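Sweatshirt folding

Sweatshirt folding is the household practice of reducing a long-sleeved knitted pullover to a compact shape for storage in a drawer, on a shelf or in a suitcase. It is usually done on a flat surface wider than the garment, most often a bed or a table.

Preparation

The garment is spread out before folding, with the collar pointing away from the person doing the work. Sleeves that come out of the dryer bunched or twisted are pulled straight from the cuff, and creases in the body are smoothed by hand toward the hem. Printed sweatshirts may be laid face up or face down, depending on whether the lettering is meant to show in the finished stack.
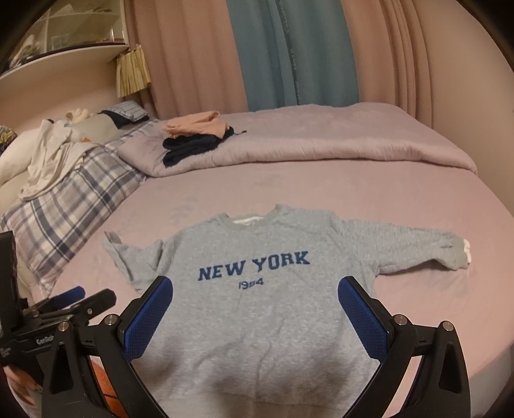 Subira Rugemalira objects to the face-up start, arguing that the print ends up inside the fold and the owner has to open three gray sweatshirts to find the right one. Most household guides allow either method.

Common methods

In the square fold, the garment is laid face down, each side is brought toward the center with its sleeve doubled back along the body, and the hem is lifted to the collar. The front of the chest ends up on the outside. In the file fold, the same long strip is folded again into thirds and stood on edge in the drawer. The roll, common in packing, begins at the collar and ends at the hem.

On a bed, the lower part of a large sweatshirt may hang over the side of the mattress. It is normally drawn up onto the sheet before the first fold so that the hem lies even.

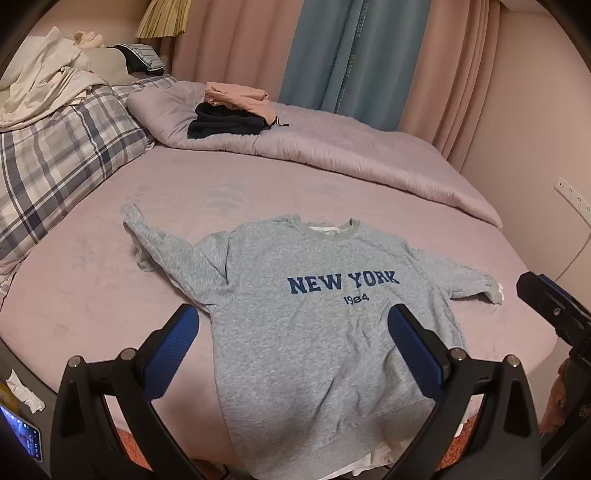 A "NEW YORK" sweatshirt laid out on a bed. Photo: Kojo Asamoah / Temba Home Reference

Storage

Heavy knits are generally folded, as hangers can stretch the shoulders. Fleece-lined sweatshirts take up more drawer space than unlined ones and are often kept on open shelves. In colder regions they are moved to the front of the closet in October.

See also: Laundry sorting; Drawer organization; Crew neck

Last edited 2026-06-19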